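Sikik: a laundry and clothing care log, README

Version dated 10/02/2026

G'day, and thanks for having a look. Sikik is my home laundry log, tidied up enough that other people can use it. It covers every wash, dry, press and mend I did over a bit more than two years, and it lives in one big CSV with a few smaller ones hanging off it. I started it after I wrecked a good wool jumper and couldn't for the life of me remember which cycle I'd put it on. Then I just kept going!

What's in the folder

sikik_loads.csv is the main file. There are 1,221 rows, one per load, and 1,212 of them are complete. The leftovers are missing a temperature or an end time (mostly from the week we moved house, when the notebook was at the bottom of a box). I've left them in and flagged them in the column called partial, so filter them out if they bother you.

garments.csv lists 100 garments, each with an ID, a fibre content copied off the care label, a colour and the month I bought it. If the label had already been cut out I wrote "unknown" and didn't guess.

mends.csv is short. 53 repairs, nearly all of them buttons, hems and the inside thighs of jeans.

notes.txt is me rambling. Read it or don't.

Columns that need explaining

cycle is whatever name was printed on the machine. I had an Alumia front loader for the first stretch and then a Rivano top loader from December onwards, and the two don't agree on what "delicates" means. The Alumia one ran cold and slow, the Rivano one is basically a normal wash with a gentler spin. Please don't lump them together. There's a machine column so you can split them.

dry_method is line, rack, dryer or flat. Line means the Hills-style thing out the back, rack means the airer in the spare room. If something came in off the line damp and finished on the rack, it's down as rack, which is a bit unfair to the line but I had to pick one.

finish is none, iron, steam or fold_damp. That last one is my name for folding tea towels while they've still got a touch of moisture in them so they flatten themselves under the pile. Works a treat.

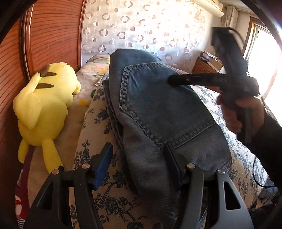
feel is a score from one to five and it's completely subjective. A one is cardboard, a five is the softest it's ever been. I scored at the point of putting things away, never straight off the line, and always before I looked at which detergent I'd used. That's as close to a blind test as you'll get in a one-person laundry.

detergent is P for the Pylypenko powder and L for whatever liquid was on special. I know, I know -- I should have written down the liquids properly. By the time I realised, it was too late to go back.

Things I'd be careful about

Our water is on the hard side, so the feel scores for towels are probably lower than yours would be. Winter loads lean heavily towards flannelette and trackie daks, summer ones towards cotton, so don't compare seasons without checking garments.csv first. Colour fading was judged by eye next to a swatch card that (embarrassingly) spent a few months on a sunny windowsill, and I'd treat anything in the fade column as a rough hint.

Also, socks aren't in garments.csv. They're counted as part of a load and that's all. I tried giving them IDs and lasted a fortnight.

Opening the files

Everything is plain UTF-8 with commas. Dates are day first, which Excel likes to muck up if your settings are American, so import the date column as text and convert it afterwards. Empty cells are empty, there's no NA or -99 hiding anywhere.

Using it

Go for your life. Use it in a class, chart it, argue with my feel scores, whatever you like. If you publish something, call it the Sikik laundry log and mention the version date so people know which copy you had. Corrections are very welcome, especially if you spot a fibre content that makes no sense. I've already found one pair of pyjamas adding up to more than it should, and I'm still working out what the label was meant to say.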